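Stage and Drama Room Safety Checklist, With Comments
Posted in Inspiration on July 13, 2020

Many readers of this blog run small drama groups and ask me for the list I use before I let actors on a stage. I wrote it first for the Fonseca Playhouse, and later I changed it for the rehearsal rooms at Misunis. English is my second language, so I keep the points short. The comments come from my last inspection at Fonseca.

1. Floor
Sweep and look for screws, staples and splinters.
OK. One board near the left wing moves under the foot. It must be fixed before September.

2. Edge of stage
White tape complete, no loose ends.
NOT OK. The tape is missing near the steps. I put a new piece, but the old glue should be cleaned first.

3. Exits
Both doors open fully from the inside, with no key.
OK. The back door is heavy. Small children can not push it alone, so an adult must stand there during a fainting or fire drill scene.

4. Curtains
Fire treatment label present and readable, hem not touching any lamp.
Label OK. The date on it is difficult to read, and I have asked Daller, who supplied the curtains, for a copy of the paper.

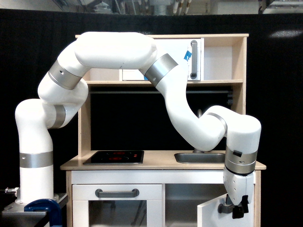
5. Lamps and cables
Safety chain on every lamp, cables taped flat where people walk.
OK, with one remark. The extension behind the piano carries too much. Please do not add the kettle to it again.

6. Falls and faints
Mat in place for every rehearsal, actor has practiced the fall from the knees first, then standing.
OK. I love a big dramatic fall, and I did many of them when I was young — on bare floor, and my hip still remembers. The mat should be at least 15 centimeters longer than the actor on each side.

7. Props
No real glass, no sharp edge, weapons locked after use.
NOT OK. The cupboard lock is broken. Two swords from the Cadodov play were behind the sofa.

8. Number of people
Fonseca allows 20 persons in the rehearsal room, with the teacher included.
OK on the evening I visited. The sign on the door is too small, and it hangs behind the coats.

9. First aid
Box complete, ice packs not expired.
Plasters are almost finished. Ice packs OK.

Result: passed with three repairs, which are the floor board, the stage tape and the cupboard lock. I will check points 1, 2 and 7 again when the new season opens.

You may copy the list for your own group. Please change the numbers to fit your room — mine will not be correct for you.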